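# Return window shortened to 30 days — anyone else get caught by this?

**pellgrove**

I've been buying small kitchen and office stuff from Festard for a few years, mostly because the returns were painless. This month I went to send back a desk lamp and the site told me I was past the limit. I was sure it used to be longer. I checked the policy page and it says 30 days now, counted from the ship date and not from delivery.

Mine spent over a week in transit, so I lost that time before I ever saw the lamp. I wrote to support and got a form reply. Has anyone had luck getting an exception?

**mudroom_ed**

They changed it in March. There was an email, but it had a subject line like "Updates to your account" so I'd guess most people deleted it. I only know because I was in the middle of a return when it happened.

I asked for an exception and got store credit minus the shipping. Took two tries. The first person said no and the second one said yes without asking me anything.

**Tansy44**

Counting from the ship date is normal. Cledisa does it too. I don't love it but it's in the terms, and you agree to the terms when you check out. If you know you're a slow opener, that's on you.

**pellgrove**

I'm not a slow opener. I opened it the day it came. The lamp worked fine at first and then started flickering later on. My point is that the clock had been running the whole time it sat in a warehouse somewhere.

**Tansy44**

Then it's a defect and you should be going through the warranty, not the return policy. Those are two separate things. Look for the warranty form. It's under Support, then Product Issues, then you scroll past all the videos.

**pellgrove**

OK, I didn't know that was separate. I'll try it tonight.

**kestrel_lane**

Adding something on packaging, since that tripped me up worse than the dates. I sent a kitchen scale back to Festard inside the window and they took off a 30 percent "repackaging fee" because I used a plain carton. The policy says "original packaging" and they mean it. Box, paperwork, everything.

So now I keep all of it until the window closes. The box stays open on the table for a day or two while I try the thing out, and the instructions go back in the bottom so they don't wander off. 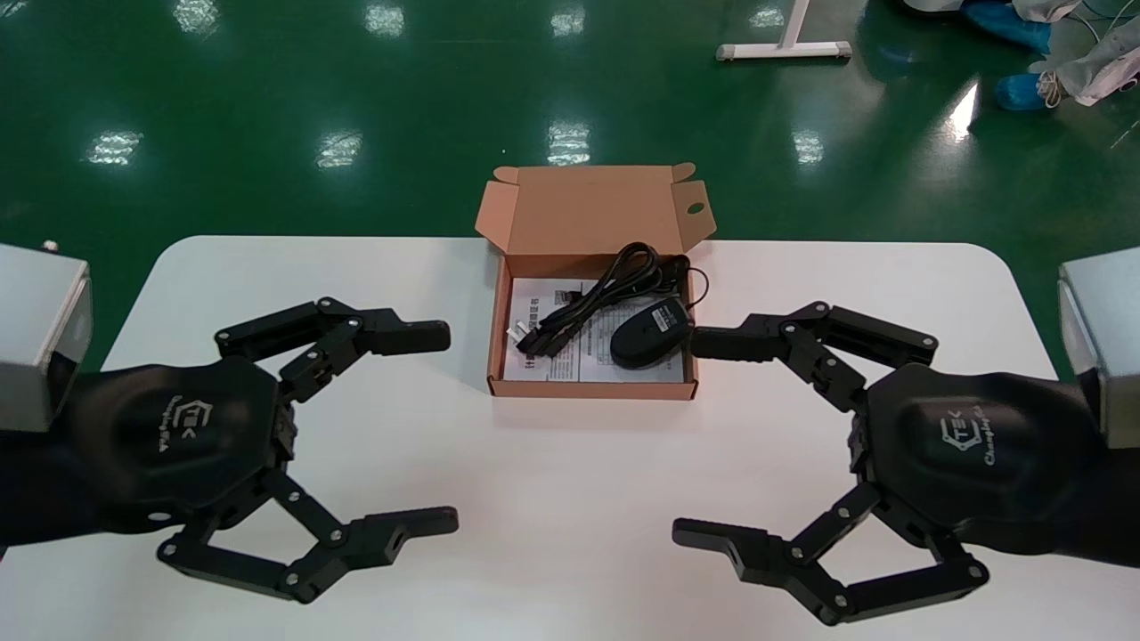 **mudroom_ed:** The fee is real but you can fight it. Ask them for the photo their warehouse took when the package was opened. If they can't produce one they usually drop it. I've done this with Festard once and with Thepsuriya once, and both times the fee came off.

**kestrel_lane**

I didn't know you could ask for that. It's been a couple of months so it's probably too late for the scale, but I'll remember it.

**old_quarter_inch**

I'll be the grump here. People treat online stores like a lending library and then get upset when the rules tighten. My sister-in-law orders three of everything and sends two back. Somebody pays for all that shipping. I'd take a shorter window and lower prices.

**pellgrove**

Did the prices go down? I haven't noticed. The same lamp costs more now than when I bought it.

**old_quarter_inch**

Fair. No, they didn't go down.

**Tansy44**

He's right about the general problem, though. I used to work a returns desk at a department store, long before any of this was online. We'd get coats back in spring with ticket stubs in the pockets. Management finally put a limit on it and the customers who complained loudest were the ones we saw every week.

That said, I do think a store should count from delivery. They have the tracking number. They know to the minute when it landed on the porch.

**birchbark_dave**

Some practical stuff for whoever finds this thread later:

- Take a screenshot of the policy on the day you order. Support will quote you the current version.
- Write the last return day on the box in marker, on the bottom where it won't matter.
- Get a receipt at the drop-off counter. The scan sometimes doesn't show up until the next day, and if that's past your deadline you'll need the paper.
- Don't put the return label over the old barcode. Cover the old one with plain tape and paper and put the new one beside it.
- If there's a gift receipt, the window can be different. Ninditov gives gifts longer, or did at Christmas.

**mudroom_ed**

I'd argue with the marker one. I had a return marked "box defaced" over a phone number I'd written on the flap. Use a sticky note.

**birchbark_dave**

Never had that happen, but a sticky note works too, as long as it stays stuck.

**kestrel_lane**

I put the date in my phone calendar with an alert 2 days ahead. One day wasn't enough — I'd see it at work, and by the time I got home the drop-off place had closed.

**fennimore**

Does anyone know if the credit card companies still do return protection? I had a card years ago that would refund you if the store wouldn't. I used it on a pair of boots.

**Tansy44**

Most of them dropped it. Check the benefits booklet for your card, the long PDF, not the page with the pictures. Mine still has an extended warranty but the return part is gone.

**fennimore**

Looked it up. Mine's gone too. Oh well, the boots were a long time ago.

**pellgrove**

Update on the lamp. I found the warranty form where Tansy44 said it would be. It wanted the serial number, which is on a sticker under the base, and a short video of the problem. Of course it wouldn't flicker for the video, so I left my phone propped up on a mug after supper until it finally did it.

They answered the next morning. They're sending a replacement and they don't want the old one back. So I'm satisfied with how it ended, but I still think the ship date rule is bad and I told them so in the survey.

**old_quarter_inch**

Glad you got it sorted. Which lamp was it? I'm looking for one for the basement bench.

**pellgrove**

The clamp one with the long arm. I'd wait and see how the replacement does before you buy it. I'll post back here in August if it's still going.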